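Nazarenko 연구소 조작 소프트웨어 부문 방문 결과 보고

작성 부서: 기술협력실
방문 기관: Nazarenko 연구소(Ullham 소재)
방문 시기: 8월
방문 인원: 4명

방문 개요

기술협력실은 8월 중 Ullham에 소재한 Nazarenko 연구소를 방문하여, 소형 물품 조작을 위한 시연 수집, 데이터 정렬, 인식 및 동작 계획 소프트웨어의 운영 현황을 확인하였다. 이번 방문은 본원이 내년도 과제로 검토 중인 양손 조작 학습 체계의 도구 선정에 참고하기 위한 것으로, 하드웨어 사양보다 소프트웨어 구성과 운영 절차를 중심으로 질의하였다.

방문단은 오전 9시 30분에 연구소 본관에 도착하여 등록 절차를 마친 뒤 조작 소프트웨어 부문 책임자인 Roksolana Bondarchuk 박사의 안내를 받았다. 오후 일정은 데이터 도구 담당인 Petro Hrynyshyn 선임연구원이 맡았다. 당초 예정되어 있던 이동로봇 시험장 견학은 바닥 보수 공사로 취소되었으며, 해당 시간은 정렬 도구에 관한 질의응답으로 대체되었다. 결과적으로 이 질의응답이 본원 과제와 가장 밀접한 내용을 다루었다.

내부 자료의 복사와 화면 촬영은 허용되지 않았다. 이하 수치와 절차는 설명을 들으며 기록한 것을 정리한 것이며, 연구소 측에 초안을 보내 사실관계를 확인받았다.

연구소의 소프트웨어 구성

Bondarchuk 박사는 먼저 부문에서 운영하는 두 개의 소프트웨어를 소개하였다. 첫째는 Grakow로, 수집된 시연 기록을 시간축에 맞추어 정렬하고 구간별로 나누어 주석을 다는 도구이다. 둘째는 Zalby로, 학습된 정책의 출력을 받아 관절 한계와 충돌 조건을 검사한 뒤 제어기로 넘기는 계획 계층이다. 두 소프트웨어는 별도의 저장소에서 관리되고 있으나 좌표계 정의와 시간 표기 규칙은 하나의 공용 문서를 따른다.

이 공용 문서는 분량이 길지 않다. 손끝 좌표계의 원점, 그리퍼 개폐량의 부호, 영상과 자세 기록의 시각 기준이 차례로 적혀 있고, 변경 이력이 뒤에 붙어 있다. Bondarchuk 박사에 따르면 초기에는 개폐량의 부호가 장비마다 달라 같은 동작이 한쪽에서는 쥐는 것으로, 다른 쪽에서는 놓는 것으로 기록되는 일이 있었다. 학습 손실 곡선에는 이상이 드러나지 않았고, 재생 검토를 하던 연구원이 뒤늦게 발견하였다고 한다. 본원에서도 지난해 유사한 오류가 있었던 점을 고려하면 이러한 문서를 과제 착수 시점에 확정해 둘 필요가 있다.

두 소프트웨어 모두 외부 배포판은 없다. 공동연구 기관에 한해 실행 파일 형태로 제공한 사례가 있으며, 소스 제공 여부는 건별로 협의한다고 하였다.

시연 수집

연구소의 시연 수집은 로봇 팔을 원격으로 조종하는 방식과 사람이 손에 드는 그리퍼로 직접 작업하는 방식을 병행한다. 방문단이 중점적으로 살펴본 것은 후자이다. 작업자는 양손에 그리퍼를 하나씩 들고 일상 공간에서 물품을 다루며, 그리퍼에 붙은 카메라가 손끝 주변의 영상을 남긴다. 로봇 팔이 현장에 없어도 되므로 가구와 침구, 생활용품이 놓인 장소에서 그대로 수집할 수 있다는 점이 채택의 주된 이유로 제시되었다.

현재 진행 중인 작업군은 장신구와 머리끈의 정리이다. 회색 천을 깐 면 위에 빨간 테두리의 얕은 상자를 두고, 구슬 팔찌와 머리끈을 그리퍼로 다룬다. 물품은 작고 가벼우며, 일부는 쥐는 순간 모양이 변한다. 겹쳐 놓인 고리의 경우 어느 쪽을 잡는지에 따라 이후 동작이 달라지므로 계획 계층의 시험 과제로 적합하다는 설명이 있었다. 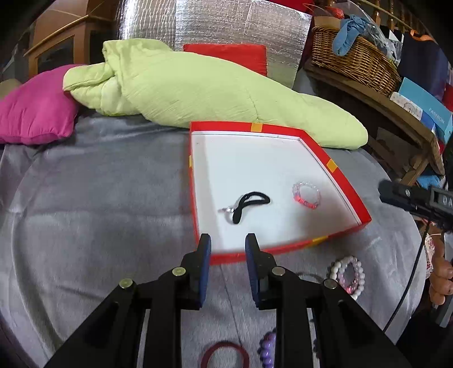 수집 단위는 ‘에피소드’로 부르며, 한 에피소드에는 하나의 작업 지시문이 대응한다. 지시문은 수집 전에 정해 두되, 작업자가 물품을 놓치거나 다시 잡은 경우에도 기록을 중단하지 않는다. Bondarchuk 박사는 재시도 구간을 삭제하던 과거의 관행을 중단한 뒤 정책의 복구 동작이 눈에 띄게 나아졌다고 평가하였다. 다만 이 평가는 내부 시험에 근거한 것으로, 비교 조건을 엄밀히 통제한 결과는 정리 중이라고 덧붙였다.

해당 작업군에 대해 지금까지 등록된 에피소드는 약 3000건이다. 이 가운데 시간 정렬과 자세 추정의 검사를 모두 통과하여 학습에 사용되는 것은 2000건이다. 방문단은 탈락 비율이 다소 높다고 보고 사유를 질의하였다. 연구소 측은 초기 수집분에서 자세 추정이 끊긴 사례가 많았고, 이를 보정하여 살리는 데 드는 인력이 새로 수집하는 데 드는 인력보다 컸다고 답변하였다. 탈락분은 폐기하지 않고 인식 모듈의 사전학습에 영상만 따로 활용하고 있다.

작업자 교육은 반나절 과정으로 운영된다. 그리퍼를 쥐는 법과 기록 시작 및 종료 절차를 익히고, 연습용 에피소드를 수행한 뒤 담당자와 함께 재생 화면을 검토한다. 교육 자료에는 작업 속도에 관한 지침이 있으나 구체적인 초 단위 기준은 없다. 지나치게 천천히 움직이면 실제 로봇의 동작도 느려지고, 빠르면 영상이 흐려진다는 정도의 안내에 그친다. 이 부분은 작업자별 편차의 원인이 될 수 있어 보였으며, 방문단의 지적에 대해 연구소 측도 같은 문제를 인지하고 있다고 답하였다.

인식 모듈

인식 모듈은 그리퍼 카메라 영상에서 물품의 윤곽과 잡을 위치를 추정한다. 손끝이 항상 시야의 아래쪽에 들어오는 구조이므로 그리퍼 자체에 의한 가림이 상시로 발생한다. 연구소는 그리퍼 영역을 지우는 마스크를 사용하다가, 손가락과 물품의 상대적 위치가 오히려 중요한 단서라고 판단하여 마스크를 제거하였다. 현재는 그리퍼가 포함된 영상을 그대로 입력으로 사용한다.

투명하거나 반투명한 구슬은 여전히 어려운 대상으로 남아 있다. 배경 천의 색이 구슬을 통해 비치면 윤곽이 끊어져 추정되는 경향이 있으며, 밝은 바닥 위에 흰 구슬이 놓인 경우에도 비슷한 오류가 나타난다. 연구소는 단일 영상에서의 추정을 포기하고 접근 과정의 연속된 영상을 누적하는 방식으로 전환하는 중이다. 누적 구간의 길이를 어떻게 정할 것인지는 아직 확정되지 않았다.

머리끈과 같은 탄성 고리는 윤곽보다 위상, 즉 어디에서 교차하고 어느 쪽이 위에 있는지가 문제가 된다. 연구소에서는 고리를 점의 순서열로 표현하고 교차점에 상하 관계를 부여하는 방식을 시험하였다. 주석 작업이 까다로워 적용 범위는 제한적이다. 숙련된 주석자 사이에서도 상하 관계의 판정이 엇갈리는 경우가 있었고, 엇갈린 사례는 별도로 모아 모듈의 불확실도를 점검하는 데 쓰고 있다.

주변 배경에 대한 처리도 질의하였다. 생활 공간에는 쿠션, 이불, 바구니처럼 작업과 무관한 물건이 많고 반사가 강한 재질이 섞이기도 한다. 연구소는 배경을 인위적으로 단순화하지 않는다는 원칙을 두고 있다. 반사면이 자세 추정의 특징점을 흔드는 사례가 확인되었으나, 배경을 정리하는 대신 관성 측정값의 가중치를 높이는 쪽으로 대응하였다. 본원 실험실은 흰 벽과 단색 작업대로 구성되어 있어 이 원칙을 그대로 따르기 어려우며, 수집 장소의 다변화를 별도로 검토하여야 한다.

동작 계획 계층 Zalby

Zalby는 정책이 출력한 짧은 구간의 손끝 궤적을 받아 로봇이 실행할 수 있는 형태로 고친다. 손에 드는 그리퍼로 수집한 궤적에는 로봇 팔의 도달 범위나 특이 자세가 반영되어 있지 않다. 사람에게는 자연스러운 손목 회전이 로봇에서는 관절 한계를 넘는 경우가 잦다. Zalby는 손끝의 위치 오차보다 접촉 직전의 접근 방향을 우선하여 보존하도록 비용을 구성하고 있다.

양손 작업에서는 두 팔 사이의 간섭 검사가 추가된다. 두 그리퍼가 하나의 상자 주변에서 가까이 움직일 때 검사 여유를 크게 잡으면 동작이 자주 멈추고, 작게 잡으면 접촉 위험이 커진다. 연구소는 여유 값을 고정하지 않고 두 손끝의 상대 속도에 연동시켰다. 설정 파일을 열람한 바, 연동 함수는 단순한 선형식이었으며 상한과 하한만 별도로 지정되어 있었다. Bondarchuk 박사는 더 정교한 함수도 시험하였으나 현장 조정이 어려워 선형식으로 돌아왔다고 설명하였다.

정지 조건의 기록 방식은 참고할 만하다. Zalby는 동작을 멈출 때마다 어느 조건에 의해 멈추었는지를 하나의 줄로 남긴다. 복수의 조건이 동시에 걸린 경우에는 먼저 계산된 것을 앞에 적고 나머지를 뒤에 붙인다. 이 기록을 재생 화면과 나란히 볼 수 있어, 정책의 문제인지 계획 계층의 문제인지를 가리는 데 걸리는 시간이 짧다. 본원에서 사용하는 제어기는 오류 코드만 반환하고 있어 원인 분석 시마다 담당자가 원시 기록을 다시 읽어야 하는 실정이다.

방문단은 로봇 팔에서의 실행 시험도 참관하기를 희망하였으나 당일 해당 장비가 정비 중이어서 이전에 저장된 재생 기록으로 갈음하였다. 따라서 실행 성능에 관한 사항은 본 보고에 포함하지 않는다.

데이터 정렬 도구 Grakow

오후에는 Hrynyshyn 선임연구원의 설명으로 Grakow의 사용 절차를 확인하였다. 양손 그리퍼의 기록은 장치별로 따로 저장되므로 두 영상의 시각을 맞추는 것이 첫 단계이다. Grakow는 장치 시계의 차이를 먼저 보정하고, 이어 그리퍼 개폐 신호와 영상에 나타난 손가락 움직임을 대조하여 남은 오차를 줄인다. 두 값이 허용 범위를 벗어나면 해당 에피소드는 자동으로 보류함에 들어간다.

주석 화면은 위쪽에 양손의 영상을, 아래쪽에 개폐량과 손끝 속도의 그래프를 배치하고 있다. 주석자는 그래프 위에서 구간의 경계를 지정하고 접근, 파지, 이동, 해제 가운데 하나를 고른다. 경계는 도구가 먼저 제안하고 사람이 수정한다. 제안을 그대로 받아들인 경우와 수정한 경우가 구분되어 저장되므로, 제안 알고리즘의 개선에도 다시 사용할 수 있다.

구간 정의에 관하여는 방문단과 연구소 측의 의견이 다소 달랐다. 본원은 파지 구간을 접촉 시점부터로 정의하고 있으나 연구소는 손가락이 닫히기 시작하는 시점부터로 정의한다. 가벼운 팔찌나 머리끈은 접촉 시점을 영상만으로 특정하기 어렵다는 것이 연구소의 입장이다. 본원 데이터의 대부분은 단단한 부품이어서 접촉 시점이 비교적 분명하다. 두 정의를 상호 변환할 수 있도록 보조 표지를 두는 방안이 논의되었고, Hrynyshyn 선임연구원이 필드 구성안을 작성하여 보내기로 하였다.

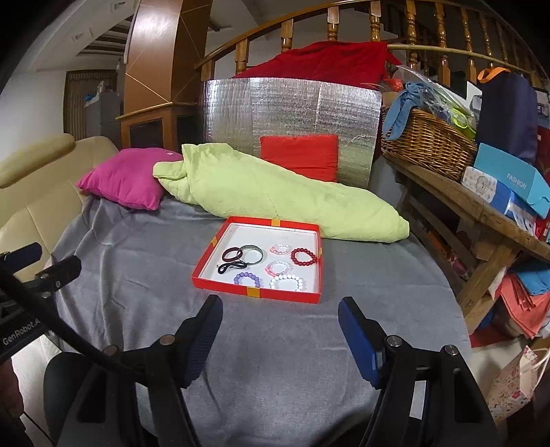

보류함의 처리 현황도 공개되었다. 방문 당일 기준으로 장신구 작업군에서 877건이 보류 상태에 있었다. 이 중에는 시각 보정의 허용 범위를 근소하게 벗어난 것이 상당수 포함되어 있으며, 담당자가 순차적으로 재검토하고 있다. 재검토에서는 영상 전체를 다시 보지 않고 개폐가 일어난 부분만 추려 보여 주는 요약 화면을 사용한다. 다만 요약 화면은 최근에 추가된 기능으로, 개폐 없이 물품을 밀어 옮긴 동작이 누락되는 결함이 알려져 있다. 수정판은 내부 시험 단계에 있다.

저장 형식은 영상, 자세, 개폐량, 주석을 각각 별도의 파일로 두고 에피소드 식별자로 묶는 구조이다. 하나의 파일로 통합하는 방식과 비교한 결과를 질의하였는데, 주석이 자주 바뀌는 초기 단계에서는 분리 저장이 유리하였다는 답변을 들었다. 학습용으로 내보낼 때에만 묶음 파일을 생성하며, 묶음 파일에는 생성에 사용된 Grakow의 판 번호와 좌표계 문서의 판 번호가 함께 기록된다.

개인정보 처리에 관하여는 별도의 절차서가 있었다. 생활 공간에서 수집하는 특성상 작업자의 손이나 주변 물건이 영상에 들어가므로, 수집 동의서에 촬영 범위와 보관 기간이 명시된다. 얼굴이 기록된 구간은 Grakow에 반입하는 단계에서 가림 처리를 거친다. 손은 가림 대상에서 제외한다. 물품 포장에 인쇄된 글자는 상표 여부와 관계없이 원본을 유지하되 외부 공개용 자료에서는 개별 심사를 한다.

질의응답 중 주요 사항

본원에서는 손에 드는 그리퍼로 수집한 자료를 손가락 형상이 다른 로봇 그리퍼에 적용할 수 있는지를 질의하였다. 연구소 측은 손가락 패드의 폭과 재질이 달라지면 얇은 물품에서 성능 저하가 뚜렷하다고 답하였다. 수집용과 실행용의 손가락을 동일하게 맞추는 것을 권장하며, 불가피하게 다른 경우에는 실행용 장비로 소량의 추가 시연을 수집하여 보정하고 있다.

지시문의 언어에 관한 질의도 있었다. 현재 지시문은 영어로만 작성된다. 한국어 지시문을 병기할 경우 식별자를 공유하는 별도 필드로 추가할 수 있으며 Grakow의 화면에서 표시하는 데에도 문제가 없다고 확인하였다. 다만 검색 기능은 영어 필드만을 대상으로 한다.

계획 계층의 응답 지연에 대해서는 구체적인 수치를 제공받지 못하였다. 연구소는 장비 구성에 따라 차이가 크다는 이유로 일반화된 수치의 제시를 피하였으며, 본원의 장비 목록을 전달하면 유사 구성에서의 측정값을 찾아보겠다고 하였다. 장비 목록은 제어팀에서 작성 중이다.

유지보수 인력에 관한 질의에 대하여 Hrynyshyn 선임연구원은 Grakow의 개발과 운영을 같은 인원이 담당하고 있어 공동연구 기관의 요청이 몰리는 시기에는 대응이 늦어진다고 밝혔다. 본원이 도구를 도입하는 경우 1차 대응을 맡을 내부 담당자를 지정하여야 할 것으로 판단된다.

검토 의견

Grakow의 정렬 절차와 보류함 운영 방식은 본원의 과제에 적용할 가치가 있다. 특히 제안된 구간 경계의 수정 여부를 따로 저장하는 기능은 현재 본원 도구에 없는 것으로, 도입이 지연되더라도 자체 도구에 우선 반영할 것을 제안한다. 시각 보정은 본원의 수집 장비가 공용 시계를 사용하고 있어 같은 수준의 처리가 필요하지 않다.

Zalby에 대하여는 판단을 유보한다. 정지 조건의 기록 방식은 우수하나 실행 시험을 참관하지 못하였고 응답 지연에 관한 자료도 확보하지 못하였다. 측정값을 수령한 뒤 제어팀과 함께 재검토할 예정이다.

인식 모듈은 연구소에서도 구조를 변경하는 중이므로 현시점의 도입 논의는 이르다. 투명 물품에 대한 누적 방식의 결과가 정리되면 공유를 요청하기로 하였다.

후속 조치

기술협력실은 파지 구간 정의에 관한 보조 표지 필드 구성안을 접수하는 대로 데이터팀에 회람한다.
제어팀은 양손 시험 장비의 목록을 작성하여 기술협력실에 제출한다.
Grakow 실행 파일의 시험 사용에 필요한 협약서 초안은 연구소 측 양식을 기준으로 법무 담당 부서의 검토를 받는다.
좌표계 및 시간 표기 규칙에 관한 본원의 문서는 과제 착수 전까지 별도로 작성하며, 그리퍼 개폐량의 부호는 연구소의 정의를 따르는 것으로 잠정 합의하였다.

연구소 측의 답방 일정은 협의 중이다. Bondarchuk 박사는 본원의 부품 조립 시험대와 기존 시연 기록의 열람을 희망하였으며, 열람 가능한 범위는 데이터팀에서 정하여 회신하기로 하였다.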